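Progress report on the Futdale film score, to the Laur fund
Wednesday, March 28, 2018

The score stands at 17 cues, of which eight are finished. Our January plan promised more. I doubted that plan when I signed it and I doubt the new one a little less.

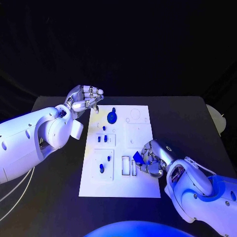 Two robot arms over a white board.

Ubaldo Mancuso has rewritten the main theme again. He calls it final. He called the last one final too, so I have not booked the strings. 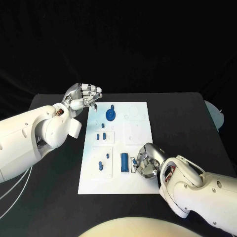
RECORDING

Tusis gave us two days in their hall. The brass takes are usable. The choir takes are not, whatever the mixing notes claim, and Radoslava Tóth wants them done over with fewer singers. I agree with her.
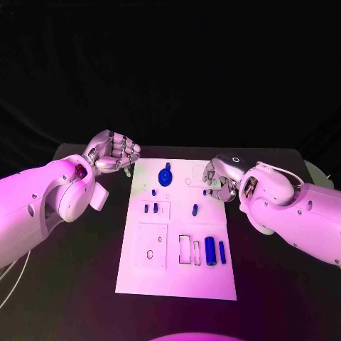
Money

We have 908 euros left in the session budget. Italo Lombardi believes this covers the choir. I have seen no quote that supports him and have asked for one in writing.

The soundtrack album with Desa is still only talk. Please leave it out of your forecast.
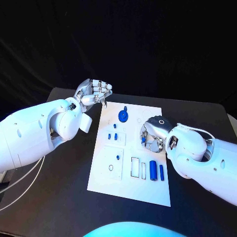
Arms and work sheet, black backdrop.

Still needed from you: a yes or no on moving the second payment forward.

Anahera Ellery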